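ok thread on why I'm done replacing the family computer every time it gets slow. long one sorry

my mom's desktop took around 16 minutes to be usable after you hit the button. she'd start it and go make tea

everyone told her buy a new one. store in Reltham quoted her 2000 for a "home office bundle". she does email and crosswords

first thing I did – looked at what starts up with it. 33 programs. thirty three. a printer helper for a printer she gave away in November

turned off nearly all of them. no cost, one evening, mostly me reading names out loud and her saying "what's that"

then backed up her photos. PLEASE do this before you touch anything. twice if you can, two differnt drives

then swapped the old spinning drive for a solid state one. if you can work a screwdriver you can do this. unplug from the wall first, take the side off, lay it flat, go slow
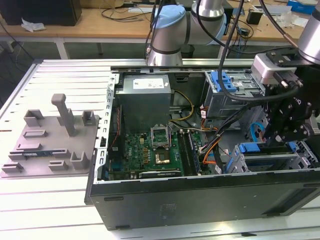
Setareh Safavi: did the same for my dad and it's still going fine, but check the power cable on the new drive before you buy, I had to order an adapter and wait

^ yes good point, add that to the list

also wipe the old drive before it goes to recycling. Skulcombe depot takes them free, bring the cables too

starts in 24 seconds now. she complaned she has no time for tea

doing her laptop next, will post how it goes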